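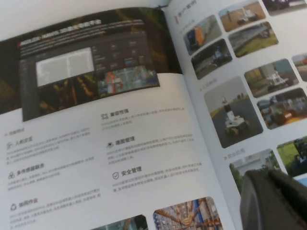 Product brochure, inside pages, with software screenshot.

Marneck Valley Shallow Groundwater Monitoring: Interim Progress Report to the Sundqvist Fund

8 shares | 0 comments

Summary

This report covers work on the Marneck Valley network from the end of the drilling phase through September. The network is complete except for one well on the west bench, where the landowner agreement is still unsigned. Manual water level readings are on schedule. Automatic logging started later than planned and has a gap in the record, described under Data Quality. Water chemistry has been sampled once at every accessible well. Spending is within the approved total, but two budget lines need to be adjusted, and the request is set out near the end.

The database held 493 manual readings at the close of the period. All have been entered, checked against the field sheets, and converted to elevation. Readings taken before the final level survey were converted again once the corrected casing elevations were available.
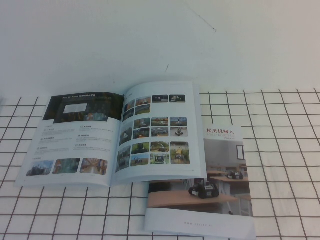
Coralie Westrup
Monitoring Lead, Marneck Valley Groundwater Project

Background

The grant supports a baseline record of shallow groundwater in the lower valley, between the county road and the mouth of Plistach Creek. Domestic wells in this area draw from a sand and gravel layer that thins toward the west bench. Earlier records consist mostly of drillers' logs, many with no surveyed elevation, and a small set of readings from the old irrigation company. Neither source is good enough to show whether levels are falling or only moving with the creek.

The work plan has four parts: a network of monitoring wells, regular level readings, chemistry sampling, and a public data file with a short plain-language guide. The first part is nearly closed out. The last has barely started, as scheduled.

Well Network

The network was designed for 30 wells, a mix of new two-inch monitoring wells and existing domestic or stock wells used with permission. Every new well is cased in PVC, screened across the water table, sealed at the surface with bentonite, and fitted with a locking cap. Two of the new wells met cobbles above the target depth. One was moved a short distance downslope and completed without trouble. The other was finished shallow and may go dry in late summer; it has been flagged in the database and will not be used for contouring when the water column is below the top of the sump.

The outstanding well is on the west bench. The site matters because it lies where the gravel pinches out, and there is no substitute on the adjoining parcels. The landowner has asked for clearer language on who fills and seals the hole when monitoring ends. Revised wording was sent in September. If no agreement is reached before the ground freezes, the drilling contractor will charge a second mobilization in spring.

Casing elevations were surveyed in a closed loop from the county benchmark at the bridge. The first loop did not close within tolerance. The error was traced to a turning point on a culvert headwall that had settled, and that leg was run again using a different route. The second loop closed.

Water Levels

Manual readings are taken with an electric tape and recorded to the nearest hundredth of a foot from a notch cut in the north side of each casing. Two readings are taken at each visit. If they differ by more than two hundredths, a third is taken and the odd value is struck out on the sheet, with initials.

Levels along the creek rose with spring runoff and fell steadily through the summer. Wells close to the channel responded within days. Wells on the bench showed a weaker rise, and the highest levels came several weeks after the creek had peaked. This is the pattern expected if the bench is fed mainly by slow drainage from the slope, although leakage from the upper ditch has not been ruled out. The ditch was still running at the time of the last readings, so the first useful test will be the shutoff.

The gradient between the bench and the creek was toward the creek throughout the period. In the reach just above the mouth of Plistach Creek it became very flat in late summer. Differences between neighboring wells there are close to survey error, and no direction of flow is reported for that reach.

Pumping effects were seen at three stock wells. Readings affected by recent pumping carry a code in the file and are left out of the monthly averages. Field staff now wait ten minutes and read again where a pump has been heard or a wet trough suggests recent use. The waiting time is short for full recovery, and the code is applied even when the second reading agrees with the first.

Data Quality

Pressure loggers were installed in 10 wells. They record every 15 minutes and are downloaded at each manual visit. A separate barometric logger is kept in a vented box at the field office, and all logger data are corrected for air pressure before use.

The gap in the logger record has a simple cause. The barometric logger stopped during the second deployment with a failed battery, and the fault was not found until the next download. Air pressure from the county airport has been used to fill the missing interval. A comparison over the periods when both records exist shows a steady offset, which was applied, and a small residual that grows in windy weather. Filled values are marked in the data file. They are adequate for seasonal trends but should not be used to look at changes over a few hours. A second barometric logger has been bought and is now in service at the east end of the valley.

Drift has been checked by comparing each logger with the manual tape reading at the time of download. One instrument drifted enough to be withdrawn and returned to the supplier. The others have been corrected on a straight-line basis between visits.

Chemistry

Samples were collected from all accessible wells in one round and sent to the Grivetti laboratory for major ions, nitrate, and dissolved iron and manganese. Wells were purged until temperature, pH, and conductivity had settled. Field blanks and duplicates were included with each cooler.

-- Conductivity is lowest near the creek and rises toward the bench.
-- Nitrate is elevated in a group of wells downgradient of the older subdivision. Owners of the domestic wells in that group were sent their own results by letter, with the county health department's printed guidance.
-- Iron and manganese are high in the wells nearest the mouth of the creek, where the logs show a dark silt with organic matter.
-- One duplicate pair disagreed on chloride beyond the accepted limit. The laboratory reran both bottles and issued a corrected sheet.

A single round cannot show seasonal change, and no trend is claimed. The second round is planned for the high-water period.

Landowner Contact

Each participating owner receives a one-page sheet after the spring and fall readings, with a graph for the well on that property and a line showing the range across the network. Several owners asked for depth below ground in place of elevation. The sheet now gives depth, and elevation is kept in the technical file only. Gate instructions have been moved onto a card carried in the truck, after one visit was missed because the combination on file was out of date.

Budget

Drilling came in under the approved figure, mainly through the use of existing wells where construction details could be confirmed. Laboratory costs are over, owing to the added iron and manganese analyses. The survey line is also over, by the cost of the repeated leg.

We request approval to move 8 percent of the drilling line to laboratory and survey. The total award would not change. The transfer leaves enough in drilling to complete the west bench well this fall, but would not cover a second mobilization. If drilling slips to spring, a separate request will follow with the contractor's written quote.

Mileage is tracking slightly below plan. Equipment is at plan after purchase of the second barometric logger, which was charged to the contingency line under the terms of the award letter.

Schedule and Next Steps

Manual readings will continue monthly through winter at all wells that can be reached on plowed roads. Roughly a quarter of the bench wells are likely to be out of reach in some winter months, and the loggers there will be set to record over the longer interval. Replacement batteries will be fitted at the last visit before snow, whatever charge remains.

Work before the next report:

-- Complete or formally drop the west bench well.
-- Read the bench wells weekly for the month after ditch shutoff.
-- Release the first version of the data file, with codes and a list of corrections.
-- Draft the plain-language guide and send it to the fund for comment.
-- Repeat the level check on the casings most exposed to frost, once the ground has thawed.

The draft data file uses feet, with elevations tied to the county datum. A metric version can be supplied if the fund requires it; please advise before the file format is fixed. Copies of the field sheets, survey notes, and laboratory reports are held at the project office and can be sent on request.

Contact the project office | Copyright Marneck Valley Groundwater Project | Back to top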